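5.2 Double grasps in the tableware tasks

The most common serious fault in our simulated runs was the double grasp. The policy reaches for one object, closes the fingers, and lifts a second object along with it. We had expected dropped bowls and missed grasps, and the safety monitor was written with those in mind. It had no rule for a hand that was carrying too much.

We collected 1,409 episodes of the tableware tasks in the Vuvow simulator, using the two-handed humanoid model and the policy trained in Section 4. The built-in checker marked 1,055 of these as successful. When we replayed the successful episodes by hand, we found that a good number of them should not have passed. The checker asks whether the target bowl has risen above the tabletop and whether it is still in contact with the fingers at the end of a short hold. Both can be true while a plate is hanging from the same grip.

Double grasps mostly began in the same way. The target bowl was resting on or against a plate, and the fingers came down over the rim of the bowl far enough to reach the plate as well. The hand controller closes until it meets a set force and does not know which object is supplying the resistance. With the plate pinched against the bowl, the force target was met early, the controller reported a firm grasp, and the arm went on to the lift. The wrist then tilted because the plate pulled the load away from the palm, and the policy corrected for the tilt as if it were a small error in pose.

The second hand made little difference. In the training demonstrations it is used to steady or receive an object, but the policy learned to call on it only when the first hand reports a weak grasp. In a double grasp the report is strong, so the free hand stays where it is. Figure 3 shows a case of this kind in a layout with three speckled bowls, a striped plate and a chest of drawers on the table.

We do not regard this as a cosmetic fault. A plate held only by friction against a bowl can slide out at any point in the motion, and on a real robot it would fall from carrying height near a person's hands or feet. The collision monitor, which is the Flista module with its default settings, did not help either. It treats anything in contact with the fingers as part of the carried load and removes it from the list of obstacles. Once the plate was touching the hand, the planner was free to swing it through space that it would otherwise have kept clear.

Three changes were tested. The first adds a contact check before the lift, which stops the arm if the fingers touch any object other than the target. The second compares the load at the wrist with the known mass of the target and opens the hand if the two do not agree. The third limits how far the fingertips may pass below the rim of a bowl. We ran each change alone and then all of them together, with 8 random seeds for each setting and the same object layouts throughout.

The contact check alone stopped most double grasps, but it also stopped good grasps when a finger brushed a neighboring bowl on the way down. The load check was slower to act and let the plate leave the table before it reacted. The fingertip limit caused fewer false stops than the contact check and made the grasp on shallow bowls weaker. We kept the first two and dropped the third.

Figure 3. A suspected double grasp in simulation. The left hand presses on the rim of a bowl and appears to hold the plate with it; the right hand is open. 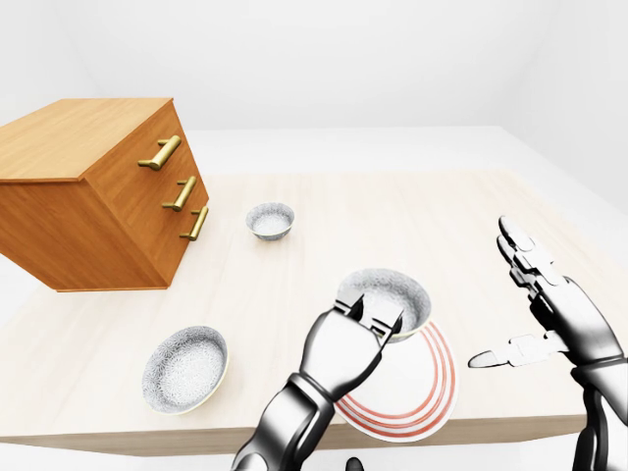
The load check depends on knowing the mass of the target, and this is its main weakness outside the simulator. The Skála object set gives a mass for every item, but the Plivitz kitchen set does not, and a bowl with food in it would fail the check even when grasped correctly. For the runs in Section 6 we therefore use the load check only with empty dishes from the Skála set, and we use the contact check everywhere. We also changed the success test so that an episode fails if any object other than the target is in contact with the hand at the end of the hold.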